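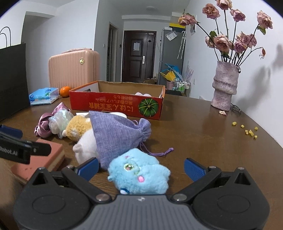 A light blue plush toy on a brown wooden table.

Prurnach to let small employers file payroll tax once a year

Small employers in Prurnach will be able to file their local payroll tax once a year instead of every quarter, under a change the town council approved in February. The new schedule covers any employer whose total local payroll tax for the previous year was $1,544 or less. The town's revenue office says 871 businesses meet that test based on last year's returns.

The rate does not change, and neither does the list of wages that are taxable. What changes is how often the forms go in and when the money is due. Employers above the limit will keep filing every quarter as they do now.

Kenneth Strachan, the town's revenue director, told the council that the smallest accounts take up as much staff time as the largest ones. A shop with two part-time workers sends in the same four-page return as a warehouse with a full payroll department, and each return has to be matched to a payment by hand when it arrives on paper.

"We were mailing notices over balances that were smaller than the postage and staff time it took to send them," Strachan said. "The businesses didn't like getting them and we didn't like sending them."

His office sent out 245 late-filing penalties to employers below the new limit last year. Most were for returns that came in within a week of the due date. In several cases the business had no employees that quarter and the owner did not know that a return showing zero wages was still required. That rule has been in place since the tax was created, and it caused a fair amount of confusion for seasonal businesses in particular.

Under the annual schedule, an employer with no wages in one part of the year will not have to report that separately. If there were no wages at all for the entire year, a short closing statement will be needed to keep the account open. An employer that has shut down for good can close the account on the same form.

How the switch works

Employers do not need to apply. The revenue office will move eligible accounts to annual filing at the start of the next tax year and send a letter confirming the change. The letter will show the prior year's total, the new due date and the account number to use on the return. Anyone who has changed mailing addresses should update the account before the letters go out.

The annual return will be due by the 15th of the month after the tax year closes. Payment is due the same day. Employers who would sooner pay during the year can still do so, and those payments will be credited against the final amount. They will not need to send a return with each payment, only a voucher or an online payment with the account number.

A business that prefers to stay on the quarterly schedule may do so by checking a box on the confirmation letter and sending it back. The choice holds for one full tax year. Several bookkeepers asked for this option at the public hearing. They already prepare quarterly state and federal forms for their clients and said that it is simpler to do the local one at the same time.

New employers will start on the quarterly schedule. They can be moved after they have a full year of returns on file.

If an employer goes over $1,544 during a year while on annual filing, there is no penalty and no need to file early. The account will go back to quarterly returns for the following year. Council members spent a good part of the meeting on this point. An earlier draft would have required a business to switch as soon as it passed the limit, which would have meant that owners had to keep a running total. That language was taken out before the vote.

Effect on the town's cash flow

The main objection came from the finance side. Payroll tax is the town's second-largest source of revenue after property tax, and quarterly payments help cover bills in the months before property tax comes in. Moving some of that money to a single payment will leave the general fund with a lower balance in the summer.

The finance department's memo to the council says the effect is manageable. The accounts that are being moved make up a large share of the filers but a small share of the dollars. The town will hold a little more in its operating reserve at the start of the year and does not expect to borrow to cover the gap. The memo recommends a review after two full years, and the council added that to the ordinance.

The other concern was collection. A business that closes in the middle of the year may owe several months of tax that the town does not hear about until much later. For that reason, the ordinance requires a final return within 60 days of closing, whatever schedule the account is on. The revenue office will also compare its accounts against business license renewals to find employers that have stopped operating.

Online filing

Annual filers will be able to use Demia, the same online system that the town uses now for quarterly returns. The annual form is being added and should be available for testing in the fall. Paper returns will still be accepted.

Some members have told us that they stopped using Demia after it signed them out partway through a return. The revenue office says the time limit has been made longer and that returns can now be saved as drafts. Payroll services that file for more than one employer will be able to upload a single file covering all of their Prurnach clients, but the file layout has not been published yet.

Businesses in Humalari should note that the change applies only to the Prurnach tax. Employers with workers in both towns will have to keep filing quarterly in Humalari, where the payroll tax is set under a separate ordinance. The two towns have talked about using a common form, and no proposal has come out of those talks so far. Wages are still assigned to the town where the work is done, so an employer with crews in both places will need to keep hours by location as before.

What to do now

Keep filing on the current schedule for the rest of this tax year. All of the remaining quarterly returns are still due, and penalties still apply to late ones. The revenue office will not waive this year's penalties on the grounds that an account is going to be moved.

Check last year's four returns and add up the tax on each. If the total is close to the limit, look for amended returns too, as the office will use the corrected figures. Employers who think their account has been placed on the wrong schedule can ask for a review in writing within 30 days of the date on the letter.

Owners who use an outside bookkeeper or payroll service should send them a copy of the letter when it comes. The town will mail it to the business address only.

Questions can be taken to the revenue counter at town hall during regular hours. The office is also planning an evening session for employers before the first annual returns are due, and we will print the time and place when they are set.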